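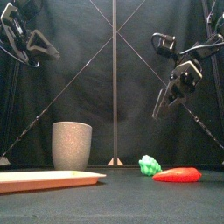 Black cloth behind, red toy on the table. Can you find the lighter patch on the cloth?

Why Is Black So Good at Hiding Light?
By Bukola Oyewole
Wamwood Young Explorers, Apr 21, 2026

Light is always on the move. It zooms out of a lamp, bumps into things, and bounces off in all directions. When some of that bouncing light lands in your eye, you see the thing it bounced from. Your whole bedroom is full of light doing this right now!

Different things treat light differently. White light from a lamp is really a mix of lots of colors. A red toy soaks up most of those colors and bounces the red part back, so red is what reaches your eye. A sheet of white paper bounces back nearly everything. Black cloth is greedy. It soaks up most of the light that hits it and sends very little back.

Scientists have a word for soaking up light. They say the cloth absorbs it.

So is black cloth totally black?

Look at the folds in the picture. If the cloth sent back no light at all, you couldn't see a single one of them! There is a paler patch near the middle too, where more light is bouncing toward us. Even a very dark cloth gives a little light back, and a fold or a wrinkle changes which way that light goes.

Pale things look extra bright next to something dark. That difference between light and dark is called contrast. It's why chalk shows up so well on a blackboard, and why you can spot the moon so easily at night.

Where does the light go?

It turns into heat. When cloth absorbs light, it warms up a tiny bit. You can feel this for yourself on a sunny day in June, and it is one of my favorite things to try.

Try it: the warm sock test

You will need a black sock, a white sock and a sunny windowsill. Try to find socks that are the same thickness.

1. Lay the socks side by side in the sun.
2. Leave them for 20 minutes. (Go and have a snack!)
3. Put one hand on each sock.

Which one feels warmer? Swap hands and check again. Then try a red sock and guess where it will fit in.

Reader question

Femi Etim asks: Does a red toy stay red in the dark?

Great question, Femi! With no light at all, there is nothing to bounce, so you can't see any color. The stuff that makes it look red is still there, waiting. Switch the lamp back on and the red comes straight back.

Words to know
Absorb: to soak up
Reflect: to bounce back
Contrast: how different two things look next to each other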